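Review: Allimard Dry-Erase Marker Set, Fine Tip
Posted in February by the Dredgate desk
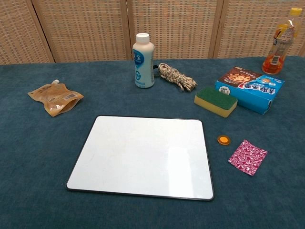

The set holds 30 markers with bullet tips of 1.5 mm. Line width stayed even for nearly 216 feet of continuous writing, after which the black began to gray. Red and green faded sooner.

Ink left overnight came off with a dry felt eraser. After a week it needed cleaner and left a faint shadow. The caps seal well, but the pocket clips are brittle and two snapped in normal use. Odor is low.

Tustar's set costs less and wipes slightly better, though its tips splay under pressure. For small lettering, buy the Allimard.

Contact | © Dredgate | Back to top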